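Feb 21, 2019

Dimitriou, night. Fed, showered, too wound up to sleep!
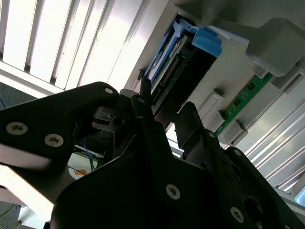

Rafail says I am wrong about the second movement, and that if we take it at the speed I want the clarinets will simply fall off the back of it. He told me so before I had even got my coat off, and then he said it again at the break with his mouth full of bread. I love that man. He may even be right. But I have been humming it all day, at the sink and on the bus and in line at the bank, and every time it comes out quick and light, like somebody skipping down a flight of steps with a bag of oranges.

So, rehearsal. We did nearly the whole Lurkoslow suite tonight, start to finish, for the first time! I have been waiting for this since July, when Prodromos Chatzigeorgiou pulled the parts out of that swollen cupboard under the stairs and laid them across the piano lid one by one like he was dealing cards. Pencil marks all over them, three or four different hands, some of them very rude. My horn part has "COUNT, YOU DONKEY" written over the long rest in the finale and I swear it has helped me more than any teacher.

The opening is so good. It starts with almost nothing, just the low brass holding one chord, and then the flutes come in on top with that crooked little tune that never lands where you think it will. Tonight it really floated. Jacinto Barrera had his eyes shut for the whole of it and missed his entry and didn't care. Manolis had to poke him with a mute. We all got the giggles and had to go back to letter C, and the second time it was even better, softer, and I could hear the radiators ticking in the gaps.

Second movement: see above. We tried it Rafail's way first (slow, heavy, like wading) and then mine. Mine was a mess, I admit it. But it was a lively mess! Iason Vasilakis, who never takes sides in anything, said there might be a speed in between that would suit everyone, and then he sang it for us, and it was so obviously correct that Rafail and I both sulked for a good five minutes. Then we played it at Iason's speed and it was gorgeous. I am going to practice it that way all weekend and pretend it was my idea.

The third movement needs work. The tune passes from the horns to the trombones in bar 14 and at the moment it gets passed the way you'd pass a hot dish to someone who isn't looking. I come off the note a hair early to breathe. Must find another place to breathe. Manolis thinks I can snatch one after the tied note, the bar before, and I tried it at the end when people were packing up and I think it works, though my lip was gone by then so it's hard to be sure. Try again tomorrow with a fresh face.

Also must remember: oil for the second valve. It's sticking again on the way up. And a new pencil, because I lent mine to Jacinto and I'll never see it again.

The hall was freezing until 8 and then much too warm, as always. Somebody had brought a walnut cake, still in the tin, and we ate it off sheets of paper towel standing around the stove. I had two slices and would have had another if I hadn't been on the wrong side of the timpani. Prodromos told the story of the Ulico festival, the one in 2000, when the wind took all the music off the stands in the middle of the march and the band just kept going, each of them playing whatever they could remember, and came out together on the last chord. I have heard it so many times now and I still want to hear it again. I asked him what the piece was, and tonight for the first time he said he thinks it was the finale from Lurkoslow! I got goosebumps right down my arms. He isn't certain. He said he'd look for the old program at home.

Imagine if it was.

We have 4 rehearsals left before the concert and I'd happily take 15. The finale is still scruffy, the percussion parts are missing a page that Iason is going to write out from the score, and we haven't even opened the encore. But walking home I felt so full of it. It had rained and the street lights were all doubled in the road, and I went the long way past the bakery so I could sing the crooked tune twice through without meeting anyone. Met the baker's dog. Sang it to him. He took it well.

Rafail just sent a message. It says "clarinets happy with Iason's tempo, you were still too fast." Ha! I've written back that I will bring him a metronome with a bow on it.

Lip balm, valve oil, pencil. Call Manolis about a ride. Bed.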